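Washing Up Is Still Hard for Machines, Says Zalico

Zalico, a small company that builds arms for kitchens and laundries, published in November 2019 the results of its first long test of household work. The company tried 534 tasks in its practice rooms in Stondau. They included wiping a sink, rinsing a spoon and putting a lid back on a bin.

The machine finished 500 of them, but the number needs some explanation. A person was allowed to help 2 times in each task, for example by turning a cup that had fallen over. Without any help the result was much lower, and Zalico has not yet given the exact figure.

"Around the sink we have the most trouble," said Mekdes Derese, who leads the tests. "A faucet shines, the stone has a pattern, and the arm does not always know where the edge is. A person does not think about this."

The company learns from people who do the same chores by hand, with grippers and with markers on the wrists. Thirteen workers take part at present.

A hotel laundry in Laing has asked to try the arm for folding towels. The owners of the Dillum shops will wait. They told us that shelf work must first become faster than it is today, and the price must also come down.

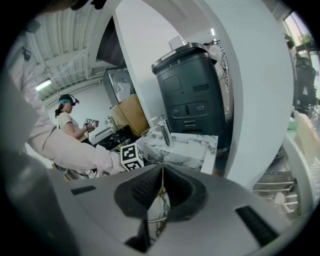
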